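Shared table and snack corner – your questions

Quick answers to the stuff we get asked every week. If yours isn't on the list, ask at the desk or ring ext. 368.

Who can use it?
Anyone with a Satti building pass. Visitors too, if someone is with them. No booking for the table, just turn up.

What can I leave on the marble table?
Cups, jars, small packets. Lids on please. Nothing hot straight onto the top – use a mat, there's a pile in the drawer. Big boxes go on the shelf by the door, not here.

Do jars have to be clear?
We'd rather they were. Clear ones with a bit of red on are easy to spot from across the room and you can see what's left in them. Solid tins are fine if you label the lid.

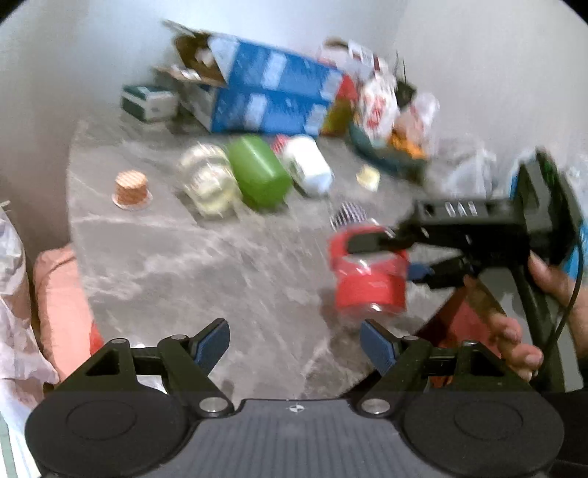 How do I label my things?
Name and the day you brought it in. Masking tape and a pen, both on the hook. Don't write on the marble. Someone did in April and it took ages to get out.

How long can things stay out?
Five days for anything sealed. Opened packets, two. Friday at 4 we clear whatever has no name on it, so check before you go home.

Can I use the cups?
Yes, the shared ones. Wash, dry, put back. If a cup has a band round it, leave the band on when you pick it up, they go missing otherwise and then the cups get mixed up again.

I put a packet down and now it's gone?
Try the lost box first, under the coat rail. Then the Dilska cupboard, key number 459 from the desk. Still no luck, email us with what it was and when you left it. 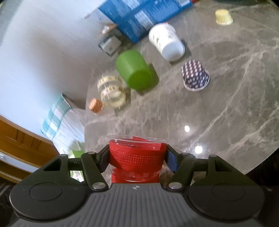

Grinotside Shared Spaces Team

Where do larger packages go?
Lay them flat at the back of the table if it's only for the morning. Longer than that, shelf. Please dont stand them on end, they fall onto the cups.

What do I clean the top with?
Warm water, drop of washing-up liquid, soft cloth. No vinegar, no lemon, no scouring pads. Marble patterns look tough but they do mark. Wipe right round the curved edge as well, crumbs collect their.

Something's spilt and I'm in a rush?
Two minutes with a cloth is plenty. If you really can't, tell the desk so it isn't left.

Who orders the cups and jars?
Zeeshan Mughal. They come from Braser, once a month, so ask early if you're running an event and need extra.

Can we move the table?
Ask first. It's heavy and it needs two people.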